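Keep the Table Clear

My grandmother's dining table in Bisbridge could seat eight, and in 21 years of visiting I never saw it seat more than three. The rest belonged to mail, seed catalogs, a sewing machine under a tea towel, and a bowl of keys to doors that had been torn down. We ate at one corner, elbows in. I loved her and I blame her entirely for my own kitchen table, where last night I moved 300 pages of somebody's tax paperwork (mine) to put down a bowl of soup.

I have come around to the opinion that a table should hold what you are using and nothing else. This is an unpopular view in my house. My husband believes a flat surface is a kind of shelf, only lower. My friend Nkechi Tijani goes further and says a bare table makes her feel she is about to be interviewed.

I see her point. I also envy anyone who can live like this.

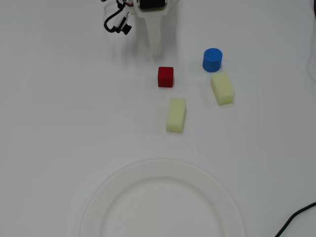 A red cube, a blue cylinder and plenty of white tabletop.

Look at how much attention a plain red block gets when it isn't competing with a stapler. On my table it would be lost by lunch, somewhere under the coupons, and I would buy another one. I own four rolls of packing tape for this exact reason. The blue cylinder, with its nice ribbed side, would be holding down receipts by the end of the week.

The storage industry would like me to solve this with baskets. I tried baskets. I paid 114 dollars for a set of them, and now the clutter has walls. You can't find the scissors, but you can narrow it down to a basket.

What has worked, a little, is clearing the whole thing every night, down to the wood, and putting back only what I can name a use for in the morning. Most mornings that's a cup and a pen. The mail goes on the stairs, where my husband steps over it with great dignity. He says the stairs are now the table. I have told him one surface at a time.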